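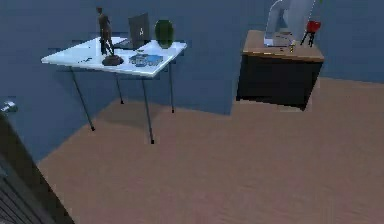 Ottilie Brankmoor

Zomau project, minutes of the March meeting

The meeting opened at 2.15 pm, a little late, as the Fetance line kept dropping and it seemed unkind to begin without them. A warm welcome was given to everyone joining from Tekstead and from Lencho, and the February minutes were agreed once the spelling of "rosette" had been put right (my fault, sorry!).

1. Runs gathered so far

Tekstead reported that 1203 runs through the simulated rooms are now in the main store and ready for training. A further 63 have been sent back to the people who steered them, mostly for stopping before the goal had been reached, and there was a long and good-natured talk over whether a run that stops short ought to be thrown away at all. Fetance would like to keep them in a folder of their own, marked as unfinished, so that the learner can be shown what giving up looks like. It was agreed to try this for a month and see.

2. Wording of the instructions

We spent longer on this than planned, and I think it was time well spent. Several of the written instructions say "go to the table" when the room also holds a cabinet with a perfectly good top, and two steerers had quite reasonably gone to different places. From now on the writer should name something standing on the surface, as in "the table with the statuette and the open laptop", or "the cabinet with the monitor on it". Colour may be used as well, but Tekstead asked that we go gently with it, as the lighting changes from one set of runs to the next and the dark green vase in particular has been called black more than once.

Fetance will rewrite the present list and send it round.

3. Doorways

Everybody agreed that doorways are where we are thinnest. Most of our runs stay inside one room, and the learner does nicely there and then dithers at a threshold. Tekstead proposed a fresh batch of 200 runs, all of them passing from one room to another, with the door set at four different angles. Steerers are asked to take the doorway slowly and not to cut the corner by the handle, however tempting it is at the end of a long afternoon. Floors that change from wood to tile should be well represented, and so should rooms with something tall in them, such as a ladder. 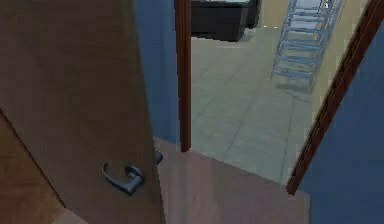 Lencho wondered whether slow, careful runs might teach the learner to be slow everywhere, and asked if a share of the new batch could be steered at an ordinary pace. There was a good deal of nodding at this. A quarter of the batch will be done at ordinary pace and labelled so, and Lencho kindly offered to check the labels before anything goes into the store.

4. Any other business

Steerers have asked for a longer break between sets. Agreed, gladly.

Fetance to book the next call, at the same time of day if the line can be mended.

The meeting closed at 3.50 pm.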